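# Is the Vornilex tabletop scene pack worth paying for if I only need pick and place? 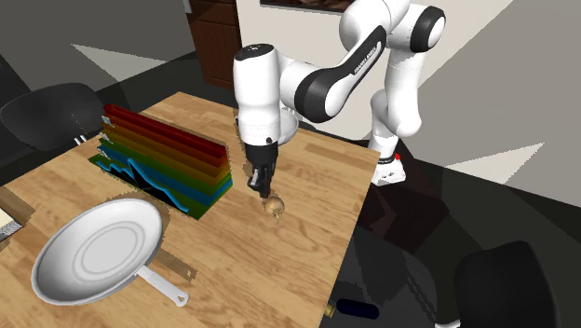 I'm looking at the Vornilex pack for a small grasping project and can't tell from their page what the paid version gets me. The free tier has one arm model, one table and a handful of objects. The paid tier is 900 a year for a single seat and says it has 1822 objects, plus room layouts and "contact-tuned" grippers.

My setup is simple. One arm with a parallel gripper, one table, pick up a small object and put it in a pan. I've been doing this with the free tier for two weeks. Large objects are fine. Small lumpy ones are not. The fingers close, the object slides out sideways, and sometimes it shoots off the table.

Things I want to know before I ask for the money:

- Are the collision shapes in the paid pack any better, or is it just more objects?
- Can I turn off the extra props on the table, or are they baked into the layout?
- Does the license let me keep using generated data after the seat expires?

I also looked at Mindura but they only sell by quote and I haven't heard back.

Posted Jun 6, 2019

---

## Answer 1 (accepted)

We've had two seats of the paid pack since last year, so I can answer most of this.

**Collision shapes.** Better, but not for everything. Food and kitchen items were redone and come with proper convex pieces. A lot of the decorative stuff still has one hull around the whole mesh. There is a column in the object list called `col_parts`. If it says 1 and the object isn't a plain box or ball, expect trouble. You can read that list before you buy. It's linked at the bottom of the downloads page.

**Props.** Not baked in. Each layout has a spawn file and you delete the lines you don't want. Chairs and wall items are in a separate file, leave those alone unless you need the speed.

**License.** Data you made while the seat was active is yours to keep. You can't render new data after it lapses. Ask them to confirm by email, the wording on the site is vague.

Your sliding problem may have nothing to do with the pack, though. Before you spend anything, try this on the free tier:

1. Drop the physics step to half of what you have now.
2. Raise friction on the finger pads only, leave the object alone.
3. Cap the closing force. The default is 52 in the free tier config and it is too high for anything small and light. I run it at less than half that.
4. Lower the grasp point a little so the fingers close on the widest part.

Number 3 fixed it for me on round objects. If step 3 helps and you only need a few objects, I would stay on free and make your own collision shapes. It takes an afternoon.

> **Comment:** Capping the force worked on most of them. Still losing the flattest ones. I'll try the step size tonight.

> **Comment:** For flat ones check that the fingertips aren't touching the table when they close. If they are, the whole hand gets pushed up a bit and the grip is gone.

---

## Answer 2

Support at Vornilex is slow, keep that in mind. I waited nine days on a bug with the gripper mount. The fix they sent did work.

The Kaijage bundle is 800 and has the same arm. Fewer objects and the rooms look worse, but if you don't care how it looks then it's fine. I haven't tried it with small parts.

---

## Answer 3

We use Climholm at work, not sure how it compares. Does the pan have a real rim in the physics or is it a flat disc? Ours was a disc and things slid right off.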